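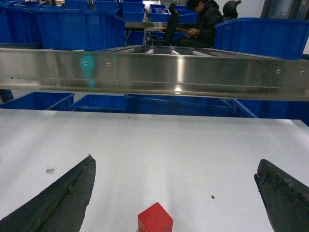

Closing a gripper is the first thing I ever got a robot arm to do, and it's where I'd like you to start too. Forget the elbow and the shoulder for now. We'll spend this whole chapter on two fingers and one small thing to pick up. My practice piece is a red cube with softened edges, and I like red on a white tabletop for this stage because a cheap camera at the wrist has an easy time telling the two apart (we'll lean on that hard in the code later!). Notice how the fingers lean in toward each other with a wide gap between the tips. That gap is your friend.

# Chapter 17: Getting a Grip

I built my first arm in the shared workshop at Gernbridge, on a bench I had to clear off every night, and I called it Zein for no good reason at all. The first version of its software was 239 lines long and most of them were wrong. It would swing over the table, stop a little short, snap shut on nothing and then carry that nothing very carefully to the other side. I watched it do this 22 times in a row before I thought to look at what the wrist camera was seeing – which is why we look first in this book and move second.

So before you wire anything, get your camera bolted down behind the fingers and make sure both tips show up in the picture. If you only see one, shift the mount and try again. You want to be able to look at a single still and say whether the cube is between the fingers, off to one side, or too far forward.

Rough fingertips are fine, by the way. Mine got scuffed early and I quit sanding them.

## What you'll need

- the arm from Chapter 16, with the wrist wired
- one small cube in a color that stands out from your table
- a light overhead, left on the whole time
- the Tovisico board, or whichever motor board you settled on

We'll begin with the camera mount, then teach the fingers how far apart "open" is.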